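March, writing table and chaise, second entry

Picking up where I left off, because I went home with the table half done and the notes stopped in the middle of the wax. I've now got both pieces sitting together in the carpeted room at Herberg and I want this written down before I forget which cloth I used where (last time I forgot, and had to redo a whole side panel to match the other one).

So, the black table first. The dull patch I was complaining about before lunch is old polish, layers of it, and the lacquer underneath is fine. I tested at the back left corner where it goes against a wall anyway. Barely damp cotton, distilled water, one drop of the neutral soap in a cup, then dry right away. The first swab came off a yellowish brown and the third came off nearly clean, and I did a little dance, I admit it! I'd been dreading that top for two weeks. A big flat gloss black surface is the worst thing in the world to work on – every wipe shows, every fingerprint shows, and if you stop halfway across you can see exactly where you stopped for a sandwich.

What I did in the end: worked in strips from back to front, one strip wet, one strip dry, overlapping by two fingers. Started at 2 in the afternoon when the light from the window comes low across the top, which is the only time I can really see streaks. With the overhead lamp on it all looks perfect and then you come in the next morning and it's a skating rink somebody has been on. Total time on the top was 66 minutes including the bit where I answered the door.

Wax: the Kumau, the soft clear one in the small tin. Very, very little of it. I put it on with a folded tissue, let it go hazy, then buffed with the old T-shirt. I tried the Clekthorpe paste on the inside of the drawer front for comparison and it's harder to bring up and smells like a school gym, so no. If anyone wants the rest of that tin it's on the shelf by the sink, please take it.

Gold parts. I'm being a coward about these and I think that's correct. The band along the apron is thin and I don't know yet if it's leaf or paint, and I'm not going to find out with a swab. Dry brush only, the soft one with the taped ferrule so it can't scratch. The pull in the middle of the apron (the fancy wreath thing, or crest, I keep changing my mind) holds dust in every single crevice, so I went in with a cocktail stick wrapped in a wisp of cotton and just kept turning it. It took forever. It looks so much better though. The round ornament at the left corner was easy by comparison, two passes with the brush and done.

Note for the condition sheet: drawer runs a bit tight on the right side. I rubbed a candle stub along the runner and it's improved. I haven't planed anything and would prefer that we didn't. The old shop ticket stuck to the underside says 468 in pencil, no idea if that's a stock number or a price. I left it alone. If it's a price, somebody got a bargain.

On to the chaise, which I like far more than I expected to. I was rude about it when it came in from Wieczorek and I take it back. The carving on the frame is good and the shape of the back is lovely, the way it rolls up higher at one end like it's leaning over to tell you something. All dark wood, and a bit thirsty, so it's had a feed of the same Kumau, brushed on and brushed off, with card slipped between the wood and the upholstery so nothing touched the fabric. Card is the trick. I used to use masking tape for this and I once pulled up a whole line of nap with it, never again.

Fabric: vacuumed through a piece of net, low suction, nozzle held off the surface. Seat, arms, the long bolster, then the back. The plain beige on the back gave up much more dust than the patterned brown, or maybe it only shows more in the net. The brown with the cream flowers hides everything, which is great if you live with it and annoying if you're trying to clean it. I did the seat by going over it in straight lines and counting under my breath so I didn't miss a row.

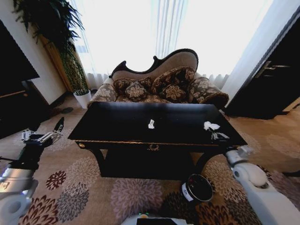 Cushions next. I took them all off, did both faces, and gave each one 60 seconds of firm patting outside the back door, then put them back on in what I think is the right order. The big upright one wants to go at the bolster end, and it slumps if there's nothing in front of it, so one of the others goes there. The small one tucks in front of its neighbor on the left. I tried it symmetrical and it looked like a hotel lobby. Happy to be overruled, but look at it from the door first before you start moving things.

Seams I checked while they were off: all sound except for one corner on the big cushion where the stitching is starting to go. I've put a pin in the bottom seam with a bit of red thread on it. Please don't sit on that one until I've done it! Matching thread is in the tin with the buttons, the brown spool, second from the end.

I'm a little worried about that window. Even with the sheers pulled over, the glare is fierce and the chaise sits right up against it. It's pretty, I know, and it's where everyone wants it, but that brown is going to fade if it stays there through the summer. Could we at least close the heavy drapes when no one's working in there? Or swap the two pieces over. The table won't mind the light half as much, though it would mean carrying it, and those curved legs are exactly the sort of thing that catches on a doorframe or a carpet edge. Two people, lift from under the apron, don't touch the gold.

Still to do:
Second thin coat on the tabletop, once the first has had a night to harden
Buff the legs (the insides too, I only did the fronts)
Stitch the cushion corner
Look at the drawer runner again in a week
Buy more cotton, we're down to the end of the roll
Ask Herberg if they have a felt pad or a glass to go on the table, because the first person to put a mug down on it is going to hear from me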